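Refitting a Remote Control Battery Cover with a Two-Finger Gripper

This page covers the arm on the back bench at the Flastden shared workshop and how I set it up to handle the cover on a battery compartment. 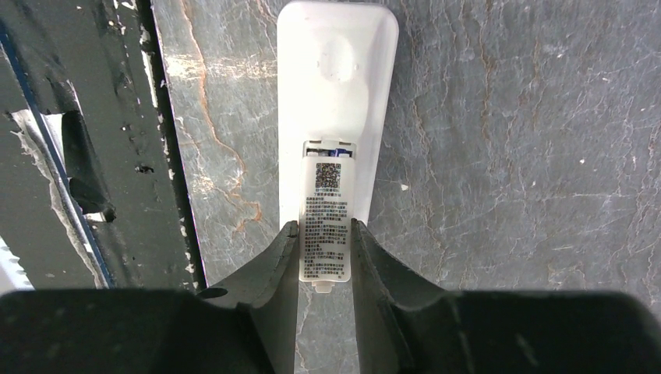 Mirela Cordeiro wrote to ask why I bother with the cover when the arm could stop at the batteries, and whether a suction cup would do the same job with less fuss. She had tried a cup on hers, and it held the cover fine until the latch had to go in, at which point the cover tipped every time.

I had the same trouble with suction, so everything below assumes two fingers. As for why bother, the cover is the part of the job that shows you whether your setup is any good. Batteries drop into a slot with room to spare. A cover has a latch that wants to go in at one angle.

What you need

A small arm with a parallel gripper. Mine is a home build using Lellitz joints and a gripper body from the Maldonado kit, but any arm that repeats well enough to touch the same pencil mark all day should work.
A camera on the wrist, looking down between the fingers.
Tapered fingers. Wide flat ones will bump into the shell before they get hold of the cover.
A remote with a slide-off or latch cover.
A work surface that doesn't move. Mine is slate.
Thin double-sided tape, a steel ruler and a soft pencil.

Step 1: Check the fingers

Close the gripper with nothing in it and look at the tips. They should meet along their full height. If they touch at the bottom first, the cover will squeeze upward and pop out when you add force. If they touch at the top first, it will roll.

I shimmed my left finger with one layer of tape at the mounting screw and left it there. It has been fine since February.

Wipe the tips with alcohol before you start. Dust on the tips makes white plastic slide, and you will waste an evening adjusting force settings that were fine to begin with.

Step 2: Fix the remote in place

Lay the remote on its front with the battery side up. A remote with a rounded front will rock, so put a small piece of tape under each end. Press it down and try to turn it with one finger. If it moves, add tape.

Line up the long side of the remote with the direction the gripper will travel. I draw one pencil line with the ruler and set the remote against it. You can let the camera find the angle later, but get it working with a straight remote first.

Step 3: Set the camera view

Move the arm over the battery compartment with the gripper half open. You want both fingertips visible, with the compartment between them or just ahead of them. The gripper body will take up the bottom of the picture and it will be blurry. Leave it that way and focus on the tips.

White plastic under an overhead light is hard to see. My first settings washed out the shell so badly that the software couldn't find the edge of the compartment. Bring the exposure down until the line between cover and shell is plain, even if everything else looks too dark. If you have a lamp you can move, try it lower and to one side, so the rim of the compartment throws a small shadow.

A printed label on the cover is useful. I use the QR code on mine as the marker for position and angle. You don't need to read what the code says, only find its three corner squares. On a plain cover, make two pencil dots, one near each end, and track those.

Step 4: Grip the cover

Start with the cover off and lying flat beside the remote. Lifting a closed cover out of the shell is harder, and I would leave it until the rest works.

Bring the fingers down on the two long edges. Stop just above the surface -- if the tips drag on the stone, the arm will flex and your height will be wrong for the next move. Close slowly.

My controller takes force as a number from 0 to 1000. It's a setting and has no unit, so don't copy mine without testing. At 400 the cover bowed in the middle, and a bowed cover won't sit down in the opening. At 324 it stayed flat and didn't slip. Work up from a low number, and after each change lift the cover and tap it lightly with a pencil. If it turns in the fingers, go up a little.

Grip nearer the latch end than the middle. The latch is where the push has to go, and a long piece of plastic held by the middle will swing.

Step 5: Bring it over the opening

Lift straight up, move across, and stop with the cover above the compartment. Take a camera reading here and correct the angle before you go down. Correct the angle first and the position second. If you do it the other way around, the turn will throw off the position you just fixed.

Check that the batteries are seated. One that stands proud will hold the cover up, and the arm will keep pushing on it. I added a pause at this point so I can look in and press a key to go on.

Step 6: Close it

Find out how your cover goes in by doing it by hand a few times, slowly. Some slide. Others hook at one end and hinge down to a latch at the other. Watch which end touches first, and have the arm do the same.

For a hinging cover:

Tilt the wrist 7 degrees so the hook end is lower.
Lower until the hook end touches.
Push toward the hook end until the force reading rises, then stop.
Level the wrist while lowering the latch end.
Open the fingers, close them fully, and press down on the latch end with the closed tips.

The last move matters with tapered fingers. They will hit the rim of the shell if you try to press home while still gripping.

For a sliding cover, lower it flat just short of its closed position and push along the pencil line from step 2.

Put a limit on the downward force before you run any of this. Bogdan Roman cracked a cover on the same arm by leaving the limit at the factory value, and I bent a latch tab doing something similar on a Monday night when I was in a hurry.

If it doesn't work

The cover slips as you lift: clean the tips again, then raise the force.
The cover turns when it touches: grip closer to the latch end.
The latch end sits high: look at the batteries, then at the angle.
The camera loses the label: the fingers are probably shading it. Take the reading higher up, before the last part of the descent.
It works by day and fails at night: set the exposure by hand and turn off the automatic setting.

The motion file was written for the Hisel controller. If yours uses a different one, the order of the moves stays the same, but check which way it counts wrist tilt before you run step 6.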